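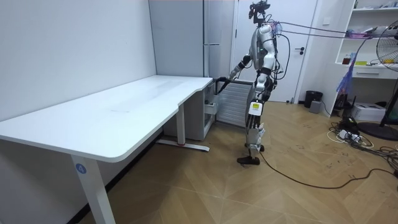
About Evby

By Yevhen Nazarenko, January

Evby supplies desks and drawer units to offices and schools in Lirnmont and Bernby. We began with one long white desk and now keep 73 models in stock, most of them with rounded front edges and a drawer cabinet that fits under one end.

The showroom covers 400 square metres and is open from 9am. Delivery within Lirnmont is free on orders over £900. We also fit desks on site and take old ones away.

Last updated: January
Contact us | © Evby | Back to top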